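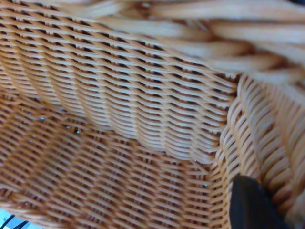 Journée portes ouvertes chez Murus, à Trodville : mon avis sur la cellule de tri Lenz

J'avais promis un compte rendu à ceux qui n'ont pas pu venir, alors le voilà, un peu en vrac. Je tiens une boutique de vannerie et de petite déco avec un entrepôt derrière, et cela fait deux ans que je cherche un moyen de ne plus désempiler des corbeilles à la main tous les samedis matin. Quand Murus a annoncé ses portes ouvertes de mars avec une démonstration du Lenz sur « objets souples et ajourés », je me suis inscrite dans la minute !

Pour situer : Murus est l'intégrateur, le Lenz est le bras avec sa pince à deux doigts et ses caméras, et Edunum fournit la partie formation (j'y reviens, parce que c'est la bonne surprise de la visite). On était une petite troupe de commerçants, quelques logisticiens, un prof de lycée pro avec des questions bien meilleures que les miennes.

L'accueil

Café correct, parking pénible. On passe d'abord par une salle où l'on vous montre des vidéos pendant une bonne demi-heure, et j'avoue que j'ai décroché. Si vous y allez, arrivez après. La partie intéressante se passe dans l'atelier du fond, où l'on peut s'approcher des tables et parler aux gens qui règlent les machines.

La démonstration

C'est Hưng Phí qui menait l'atelier, et il a eu la bonne idée de laisser tomber son discours dès la deuxième question pour répondre vraiment. L'exercice du moment : deux corbeilles rectangulaires emboîtées, une caramel au-dessus, une brun foncé en dessous, et le bras qui doit séparer la première de la seconde. Ça paraît idiot. Chez moi, un enfant de six ans le fait en râlant. Mais essayez d'expliquer à une machine où s'arrête un bord tressé et où commence l'autre, quand les deux ont la même forme et que la lumière passe entre les brins...

Le principe, tel que je l'ai compris : la pince s'ouvre, se place à cheval sur le rebord, un doigt dedans, un doigt dehors, puis elle serre et monte. Il faut descendre assez pour tenir la paroi, mais pas au point d'attraper aussi la corbeille du dessous. J'ai regardé plusieurs essais de suite, le nez presque sur la table. Certains étaient superbes, d'autres non : une fois les deux corbeilles sont parties ensemble, et tout le monde a fait « oh » comme au cirque.

J'ai surtout aimé la vue depuis le poignet du robot, projetée sur un écran à côté. De si près, le tressage devient énorme, on ne voit plus que des brins et des creux, avec du flou dès que ça s'approche trop. Hưng Phí nous a expliqué que la caméra fixe sert à se repérer et que celle du poignet prend le relais pour la fin du geste. Je comprends mieux pourquoi il en faut deux - avec la seule vue rapprochée, moi, je serais perdue.

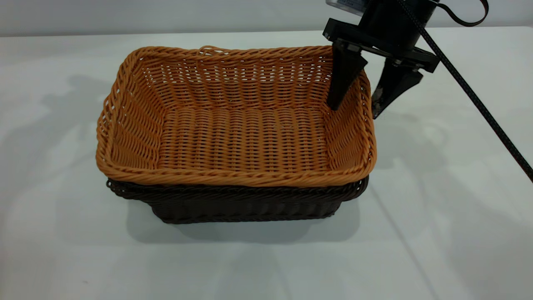
Ce qui m'a plu, ce qui m'a moins plu

Le bras est silencieux, vraiment. On discutait à côté sans hausser la voix. Les doigts de la pince se changent sans appeler un technicien, je l'ai vu faire et ça n'avait rien de sorcier. Et puis le module Edunum : on vous apprend à montrer le geste vous-même, plusieurs fois, au lieu d'écrire du code. J'ai pu essayer un petit moment, j'ai été nulle, puis un peu moins nulle. Pour quelqu'un comme moi qui appelle son neveu pour changer un toner, c'est rassurant.

Côté reproches, la lenteur. Le bras hésite au-dessus du rebord, il repart, il revient. À la main, je vais nettement plus vite, même un samedi avant le café. On m'a dit que la vitesse se règle, je veux bien le croire mais je ne l'ai pas vue. Deuxième souci, les câbles : celui qui part du haut de la pince traverse au-dessus de la table, et dans mon entrepôt il accrocherait tout ce qui dépasse. Il existerait une gaine à fixer le long du bras, en option. En option, évidemment.

Le prix

La location de la cellule démarre à 409 euros par mois, formation non comprise. À l'achat, je n'ai eu que des réponses vagues et un « on vous rappelle ». L'installation, elle, tourne autour de 4 000 euros, et il faut une table stable et un éclairage régulier, ce que je n'ai pas du tout.

Ma note

Quatre sur cinq pour la visite, trois sur cinq pour la machine telle que je l'ai vue travailler. Pour des cartons, je signerais peut-être. Pour de l'osier et du rotin, j'attends l'an prochain et je retournerai voir. J'ai demandé si je pouvais apporter mes propres corbeilles la prochaine fois, les rondes à anses qui se coincent toujours, et Hưng Phí a dit oui tout de suite. Si d'autres commerçants du coin veulent se joindre à moi, laissez un commentaire, on fera voiture commune (vu le parking).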